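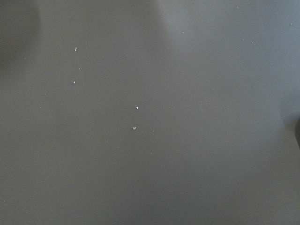 Abb. 4: Graue Fläche

4.2 Zinsalarm im Levonley-Depot einrichten

1. Öffnen Sie das Menü «Märkte» und wählen Sie «Leitzinsen».
2. Tippen Sie auf die gewünschte Notenbank.
3. Geben Sie die Schwelle in Basispunkten ein, zum Beispiel 200.
4. Bestätigen Sie mit «Speichern».

Hinweis: Der Alarm kommt nur einmal pro Sitzungstermin. Für Anleihen von Porwood gilt die Liste 423 im Anhang.

Vorsicht: Ein Alarm ist kein Auftrag – es wird nichts gekauft und nichts verkauft. Aufträge geben Sie bitte im Kapitel 5 ein.

Stand: 31. März 2024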